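Print this thread | E-mail this thread

Commercial Leasing > Office > Measurement and Operating Costs

Remeasurement clause after a lobby renovation

subfloor_k

We have the north half of the fourth floor at Olurham House, on a lease signed before the owner redid the lobby and added a bike room and a shared conference suite. The landlord's agent, Birkov, has now sent a remeasurement notice. Our demised walls have not moved. Rentable area goes up by 898 square feet, all of it attributed to "reallocated building common area." Base rent and our share of operating expenses would both go up from the next quarter.

The lease says rentable area "shall be as determined by Landlord's architect from time to time." There is a separate clause fixing our proportionate share "except in the event of a physical change to the Building." Does the second clause limit the first, or does the lobby work count as a physical change?

Re: Remeasurement clause after a lobby renovation

mezzanine

Two different numbers are involved and the notice treats them as one.

1. Rentable area for base rent. "From time to time" is bad language for a tenant. Check whether base rent is stated as a dollar amount per year or as a rate times area. If it is a dollar amount, the area can change all day and the rent does not.

2. Proportionate share for operating expenses. This is a fraction. If the common area is grossed up across every tenant, the numerator and the denominator should both rise. Ask for the new denominator. If they raised yours and left the building total where it was, the shares will add up to more than 100 percent and somebody is being billed twice.

3. Conference suite. If it is bookable for a fee, argue that it is not common area. It is a revenue space.

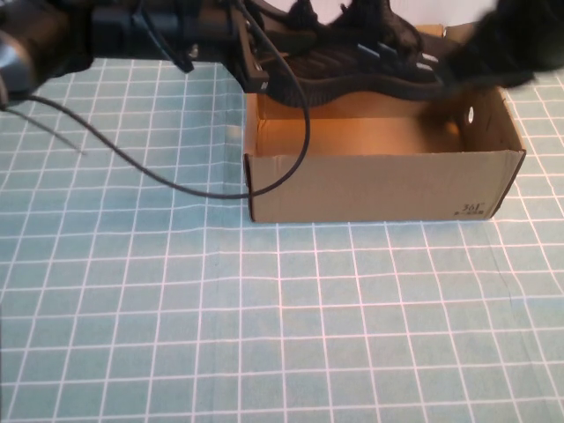
Re: Remeasurement clause after a lobby renovation

subfloor_k

Base rent is a schedule of annual dollar amounts, with the rate per square foot shown in a column next to it. Nothing says which one controls. The notice gives no building total. The suite is bookable through the front desk and there is a rate card.

Re: Remeasurement clause after a lobby renovation

Oluwatosin Akande

I would not lean on the schedule as hard as mezzanine suggests. I have read leases where the rate column was labeled "for reference" and leases where it was the operative number and the dollars were a convenience. Read the definition of "Base Rent" in the front section, then the definition of "Premises." If the Premises definition states an area and says it is "conclusive" or "stipulated," you are in good shape and the architect clause probably applies only to later expansions.

On physical change, I think Birkov has a case. A new bike room is a physical change to the building in the ordinary sense. Whether it was built out of space that used to be leased matters. Converting a retail unit to amenity space takes area out of the leased pool and shifts its cost to everyone left.

Re: Remeasurement clause after a lobby renovation

mezzanine

Disagree on the last point. The clause permits a change in share. It does not say the change follows the landlord's preferred measurement method. If the lease was signed under one edition of the measurement standard and the new drawings use a later one, part of the increase comes from the method and none of that part is a physical change. Get both sets of area calculations, floor by floor, and rerun the new plans under the old method.

Re: Remeasurement clause after a lobby renovation

Oluwatosin Akande

Agreed on asking for both sets. I still think you are overstating it. Plenty of leases name no edition, and then you are arguing about what was customary at signing.

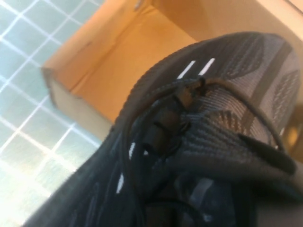
Gray knit sneaker with two white reflective stripes

Re: Remeasurement clause after a lobby renovation

pilaster22

Check the dispute window before anything else. We went through this with Iyamu at a smaller building. Our lease gave 90 days from receipt of the notice, and paying the new amount without a written reservation was treated as acceptance. We paid the old amount plus the difference under protest, stated that on the remittance, and sent a letter the same morning. They withdrew the base rent part and kept the operating expense part at a lower figure.

Also check your audit right. If it covers "books and records relating to Operating Expenses" you can probably ask for the area calculations under that heading.

Re: Remeasurement clause after a lobby renovation

mezzanine

Paying under protest is fine for operating expenses. For base rent I would pay the scheduled amount only, if the default clause has a cure period you can live with. Once they hold the money it is slow to come back.

Re: Remeasurement clause after a lobby renovation

pilaster22

That is a default risk over a small monthly number. I would not do it without counsel signing off.

Re: Remeasurement clause after a lobby renovation

subfloor_k

Found the definitions. Premises: "deemed to contain" the original area, "which the parties stipulate for all purposes of this Lease." The architect clause sits in the expansion option article. The proportionate share clause is in the main body with no edition of the standard named anywhere.

Our measuring firm, Fimwood, has quoted for rerunning the plans. I am asking Birkov for the old and new calculations first, and the rate card income for the suite – whether it is credited against operating expenses. The dispute window is shorter than pilaster22's, so the letter goes out this week.

Re: Remeasurement clause after a lobby renovation

Oluwatosin Akande

"For all purposes" should settle base rent. It may also reach the numerator of your share, so put that in the letter as a separate paragraph and reserve on the denominator.

We use cookies to keep you signed in and to count visits. By continuing to browse you accept our cookie notice.

Contact the moderators | Copyright remains with the individual posters | Back to top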